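# Do water-saving toilets save what the label says?

Project report, household water module, April

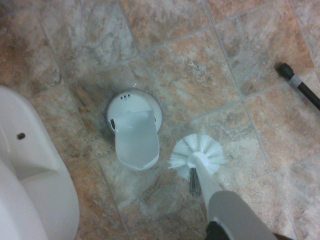 Teemu Rautiainen thinks the question was settled years ago: a smaller flush uses less water, so the bill goes down, and a term spent checking it is a term wasted. I agree with the first part.

The trouble starts with the leaflets. Gameck claims a saving of 85 per cent on its dual flush, but the small print compares the short flush with an old cistern on full. People don't use the short flush every time. In the flats at Kota, the meter log I was given shows 3679 litres for the test period, which is lower than before the refit, though two tenants had moved out by then. The landlord's summary leaves that out.

I also asked 8 households to keep a tally by the cistern. Some filled it in from memory at the end, so I don't trust it much. Several admitted flushing twice when the first go was too weak. Rahimi's guide calls this "user error". I would call it a design fault.

Leaks worry me more. A drop valve that doesn't seat properly can run into the pan all night and no one hears it. Flirgate sells dye tablets for finding this, and food colouring would do the same job for less.

My result is a saving, but I can't put a figure on it that I'd defend. A second round would need separate meters on the cisterns, and tenants who stay put.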